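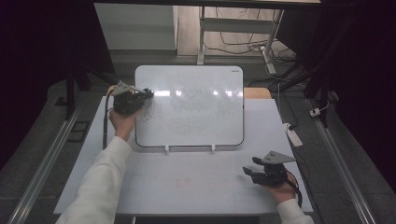
She's eating soup when I get there. Half an hour before the dance, standing up, coat still on. "Talk fast," she says. "I've got a fiddle player stuck behind a truck."

She has called the square dance in Gernora since 2000. Before that she danced it, before that she was a kid asleep on the coats. She asked me to leave her name out. Everybody who cares knows it already, and the ones who don't can come and ask.

So what does a caller do?

"Tell people where to be about two beats before they need to be there. That's the job. If you say it on the beat you're late." She taps the spoon on the bowl to show me. Tap, words, tap. I can't hear the difference. She can.

She owns 178 dances on index cards. Old recipe box, lid long gone. Most nights she uses nine or ten. Some cards have been in there for years without getting called once, and she won't throw them out. "My aunt wrote half of those. Her sevens look like ones. I've sent a whole room the wrong way over a seven."

The dance was nearly finished at one point. One winter they were down to a single square, eight people and the band, and the band outnumbered a couple of the nights after that. She thought about quitting. Didn't. Why not? Long pause, more soup.

"I'd already paid for the hall."

Then the bakery, Pai, started letting her put a sheet up by the register, and younger people came, first in twos, then in carloads from over in Asa. Last February she had 88 on the floor. She had never called for that many and her voice quit before the last waltz. A dancer had to hold up fingers for the figures.
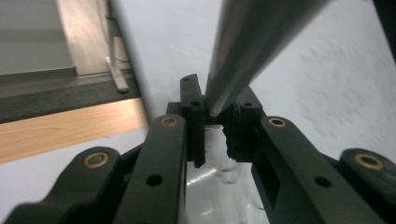
Gray metal rod, rounded at the tip.

I ask about beginners. She likes them better than the good dancers and says so, loudly, with two good dancers unfolding chairs right behind us. "A beginner listens. Somebody with ten years in hears the first three words and is gone, and that's who crashes." Her rule is no more than fifteen minutes of teaching before the first real dance. Past that they get scared. She'd go to five if the band would tune quicker.

Shoes come up. Shoes always come up. She wears an old pair of Brakimiers, resoled twice, leather bottoms. No rubber. Rubber grabs, and then your foot stops and your knee dosen't. 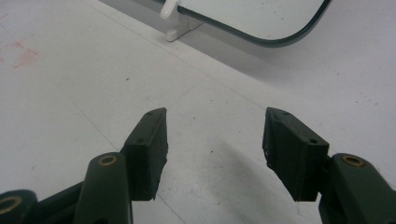 She gets asked to call at weddings, and weddings are where she gets picky. First question is how many guests, second is who's playing, third is what's underfoot. Wood, good. Wood over joists, better, it gives a little. Pale tile like the stuff in that last photo she will do, but only for an hour, and she drops the fast ones. "It looks lovely and you feel it in your shins until Thanksgiving." Carpet she turns down flat. Grass is okay if its dry and nobody is in heels, so grass is never okay.

And money? Weddings pay for the regular dance, more or less. Door is cheap, kids free, band splits what's in the can. A great night is up to 200 dollars in there. A bad one she tops it up out of her purse and doesn't mention it. (She said I could mention it.)

The fiddle player walks in. No apology, case already open. She puts the bowl down on the piano, finally takes off the coat, goes through the box with one thumb.

Last question, quick. Does she have a favorite?

"Whichever one they got through."

Then she's up at the microphone asking for one more couple, and looking at me. I said I had notes to type. She said they'd keep. I was in the third square, I went left when I should have gone right, twice, and a boy of maybe twelve turned me around by the elbow.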